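Hiden Community Arts Center
Progress report to the Ornine Fund
Period covered: September to December
Grant purpose: evening and weekend art classes for adults

Summary

The grant paid for a second term of adult classes at the Hiden center and a first term at the Dedement branch library. Enrollment reached 211, up from the spring term. Most of the growth came from the evening drawing course, which filled in the first week and had a waiting list until October. The printmaking course started late and ran for fewer weeks than planned.

Classes

Drawing, watercolor and art history ran at Hiden as described in the application. Each course met once a week from 6:30 to 8:30 p.m. We moved the art history course from the small meeting room to the upstairs hall after the first session, as the small room could not seat everyone who had signed up. The hall costs more to heat and this shows in the budget below.

At Dedement we offered drawing only. The library gave us the use of its reading room after closing at no charge. Attendance there was uneven. It dropped when the bus timetable changed in November and the last bus began leaving before class ended. We now finish 20 minutes earlier and numbers have started to come back.
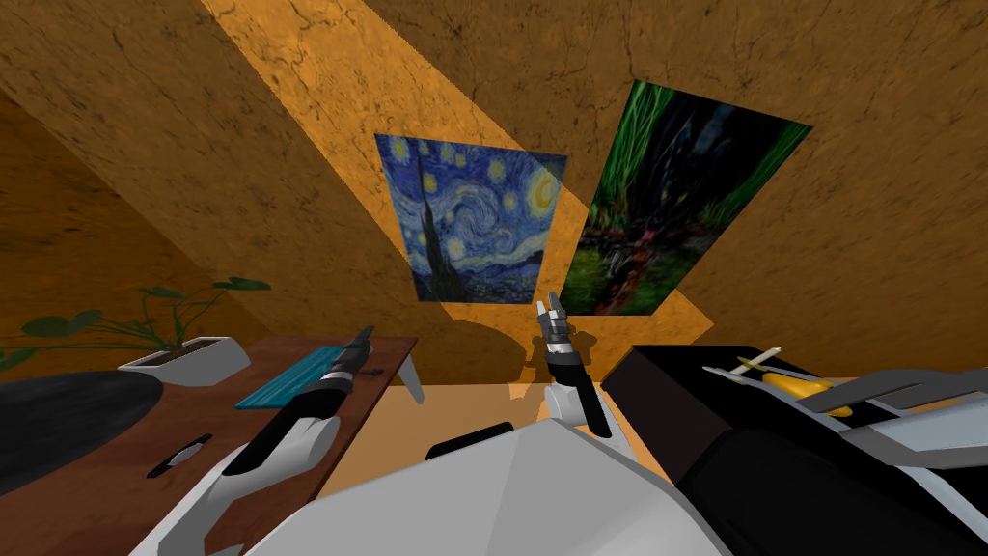

Printmaking was held up by the press. The unit we ordered from Yazdani arrived with a cracked bed plate, and the replacement did not come until the middle of November. We ran 3 sessions instead of the 8 in our plan. Everyone who enrolled was offered a refund or a place in the spring course, and most chose the spring course.

Fee waivers

The application set a target of 60 waived places for the year. We gave out all 60 by the end of this period. The forms were easier to fill out than last year's, and the library kept copies at its front desk. We have kept a short list of people who asked after the places were gone and would like to offer them spring places if funds can be moved.

Budget

Spending to date is 80 percent of the first payment. Teacher pay and paper supplies are on plan. Heating for the upstairs hall is over. Shipping on the press was charged twice, and Yazdani has agreed to credit the second charge, but the credit has not yet reached our account.

Next period

Spring registration opens in January. We plan to run printmaking for the full number of weeks, keep the earlier finish at Dedement, and add a Saturday morning watercolor course at Hiden if a teacher can be found.

We ask the Fund to approve moving the unspent printmaking pay into fee waivers for spring. A revised budget sheet is attached. We would need an answer before registration opens.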